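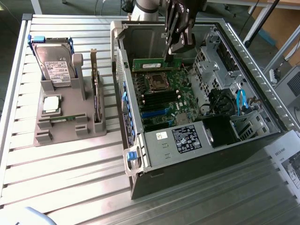
About Vonilari

Vonilari repairs, upgrades and takes apart desktop computers in Cunbridge. Emiliano Serrano started the company with one bench and a shelf of used parts. We now have 3 benches and handle up to 350 machines a month for schools, offices and people who bring in their own.

What we do

Most of our work is on older towers that still have years left in them. We replace hard drives, add memory, swap processors and fit expansion cards. If a computer isn't worth fixing, we take it down to its parts, test them and put the good ones back into stock. Steel cases and dead boards go to a metal recycler.

How we work

The tower is laid on its side and opened up. Parts have a set place on the bench while they are out of the case: drive, card, processor, memory. Screws go in a lidded cup with the job number on it. Drive rails stay with the drive they came with, as replacements for some older cases are hard to find.

Hard drives are wiped before resale. Drives that fail the wipe are shredded, and the customer gets a list of serial numbers.

Prices

A bench check costs $50. A standard memory or drive upgrade is $79 plus the part. Schools and offices sending ten or more machines should ask for a quote.

Where we are

Our shop is in the Murakami building, on the ground floor next to Tonis. Use the side entrance for drop-offs. The counter opens at 8:30 a.m. and closes at 5 p.m. September is our busiest month, so please call ahead if you have a large load.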